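Fuven fabric days: a little gallery

We've been collecting examples for Clumia, our cloth-handling model, and I promised I'd put some of the pictures up. The goal for this batch is 300 recordings of plain sheets, and as of September 9, 2026 we have 210 that I'm happy with -- more than I expected, given how fussy fabric is!

I'm starting with the gray sheet, my favorite and everyone else's least favorite (a flat gray cloth doesn't give the model much to look at, so the edges matter a lot).
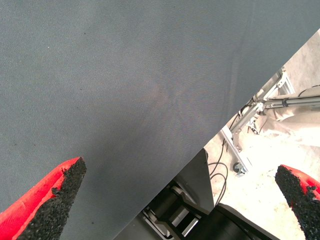
Wrist camera view: one red finger at the gray cloth, the other out past its edge.

I love this angle. You get the black grip pads up close, all rough and grainy, and then the metal frame and the cables way off on that bright floor. Edges like this one are what I keep asking for, long and straight and running off on a diagonal.

Next up is the Evik set, which is all towels. We've only done 2 of those so far, so give me a while -- I'll add them to this page when they're sorted.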